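2018-09-04

Komier Adds Small Square Cup to Its Vanity Line

Komier, the housewares maker, said Tuesday it will begin selling a small square cup meant to hold makeup brushes. The cup is cream colored, with rounded corners and an open top. It goes on sale this month at $9.

The company began work on the cup in March. Earlier brush holders in the line were tall and made for a full set, and many buyers told the company they own only a few brushes and have little counter space.

"People wanted something for the two or three brushes they use every morning," said Faisal Soomro. "A tall holder takes up the shelf and the short brushes get lost in it." 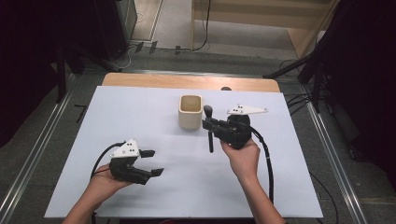 Yousafzai wrote to the company that a single powder brush had tipped over every glass on the bathroom shelf, and asked that any new cup be heavy enough to stay put with one brush in it. Komier received 1,734 comments on its brush holders over the past year, and tipping was the complaint that came up most.

The new cup has a wide, squarish base for its height. Komier suggests standing brushes in it with the bristles up - never down - and washing the cup by hand with dish soap.
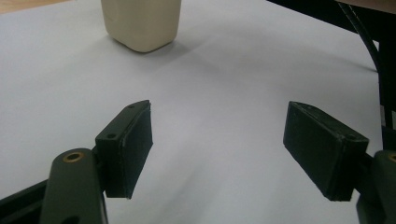
Cream with softly rounded corners, on a plain white covering.

The first run is 300 cups. They will be sold at the Bidonon home store and by mail through Custov, which expects to ship orders within seven days. A second run will depend on how the first one sells, the company said. No other colors are planned this year.

Stores that already carry the vanity line can add the cup to their fall orders.

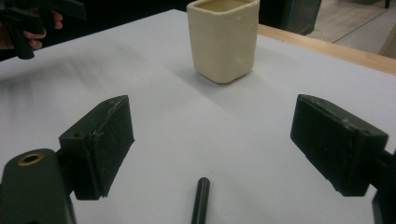 Orders and Press Contact

Store buyers should contact Faisal Soomro at the Komier sales office. Sample cups can be requested until the first run is gone.

Recent Releases
Komier Vanity Trays Return to Bidonon
Custov to Handle Mail Orders for Komier
Fall Order Forms Now Open to Stores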